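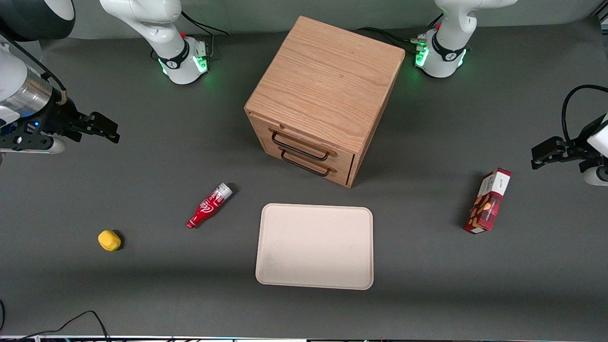
## The shortbread box that moved 45 millimeters

Barbara Śliwiński gets happy when she talks about faults. She runs bench testing for the Umali project at Larungate, a two-armed setup that puts groceries on trays and things into drawers, and one bug from January still has her waving her hands around.

"The left arm closed on nothing! Perfect motion, lovely approach, and the fingers shut beside the box," she says. "Then it carried that nothing over to the tray and reported success."

The first suspect was the wrist camera. Her team spent two days recalibrating it, and the miss stayed exactly the same, always to one side, always with the long thin packages. 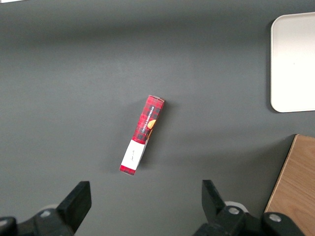 "A bottle is forgiving," she says. "With a narrow box at an angle you have so little room, and I love it for that. It tells on you."

The culprit was a saved table position. Someone had shifted the left base during a cable change, and the Cliltum control software went on loading the old value at every start. The offset was 45 millimeters. Out of some 200 logged picks, the ones that failed lined up beautifully once she plotted them against the old value. "I printed that plot. It's on my wall!"

### Then the drawer

The part that worried her was the handle. With the same offset, an arm reaching for the cabinet pushed against the wire pull from the side and kept pushing, because the force limit had been set high for a stiff drawer.
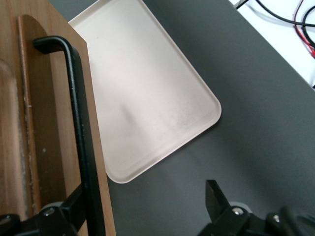

### What changed

- The force limit is back down, and stiff drawers get their own setting.
- Cliltum won't start a run until both bases have been checked against the table.
- A grip that closes all the way counts as a miss.

"That last one is so simple," Śliwiński says. "I could have kicked myself, and then I wanted to go try it right away."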